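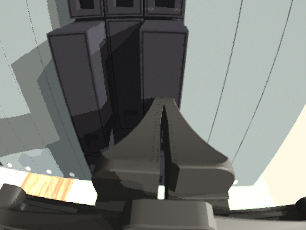

Night trains with the swap-out cabins, anyone tried one yet?

sleeperfan_jo
11 January 2024
Hi all, longtime reader and very occasional poster. My husband and I are thinking of taking the new Farno overnight from Brarngate down to Setarport for our anniversary, and I keep going back and forth on it. As I understand it, they roll whole sections of the car in and out at the depot, so one night your coach is all bunks and the next it might be half bunks and half recliners with a little snack bar in the middle. I love the idea! But I can't tell from the booking page what we'd really be getting. It just says "private cabin, layout may vary," and that makes me a bit nervous when it's $116 each on top of the fare. Has anybody here ridden it?

windowseat_always
We went in December and had a lovely time, so let me be the first to say do it. Ours was a two-bunk cabin with a fold-down sink and a good deep shelf for bags, and the mattress was better than the one in our guest room (sorry, guests). The attendant told us the car had been all recliners the night before, and you would never have guessed. It was quiet too, right up until the long stop at Ellwood, where they couple on the extra coaches and you do feel a pretty good bump.

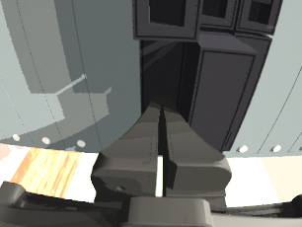 Bring slippers, because the floor gets chilly by morning, and eat before you board. The snack bar was on our train but it closed early, and my sister was living on mints by breakfast.

grumpy_on_rails
I'll be the wet blanket, I'm afraid. I rode it twice this winter and the two trips might as well have been on different railroads. First time was fine, much like what's described above. Second time the cabin section had been put in so the bunks ran crosswise, and I'm tall, and I spent the whole night folded up like a lawn chair. Something in the wall buzzed every time we got over 70 miles an hour. I've slept beautifully in plain old sleepers built before 2000, where everything was bolted down for good and stayed put.

sleeperfan_jo
Oh dear. My husband is tall too. Is there any way to ask which way the bunks run before you pay?

windowseat_always
You can call. It took me a while on hold, but the lady who picked up was a sweetheart and looked up our car. I do think "different railroads" is a little harsh, grumpy, a buzzing wall panel can happen on any train.

grumpy_on_rails
It can, sure, but it was a panel made to come loose, and it had! And calling only helps if they don't change the car afterward. Mine was switched the day before and I got an email with no drawing or anything.

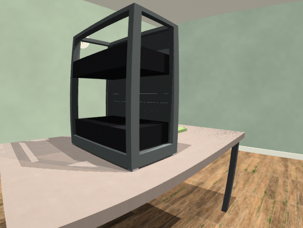
mapleandtea
Jumping in to say you're both right, at least going by my trips. I've taken it 5 times now for work and four of those had the lengthwise bunks. The trick is to ask for the "long cabin" by name when you call, and if they switch you out of it they'll move you to another night for free. I've done that once, no fuss at all. I wouldn't pay the cabin price on a Friday, though, when it's packed and the hallway never quiets down.

sleeperfan_jo
Thank you all so much, you've been wonderful. I'll call tomorrow on my lunch break and ask for the long cabin. Does anyone know if they still let you bring your own bottle of wine on board?

mapleandtea
They did on my last trip, as long as it stays in the cabin. Bring your own cups, the ones by the sink are tiny.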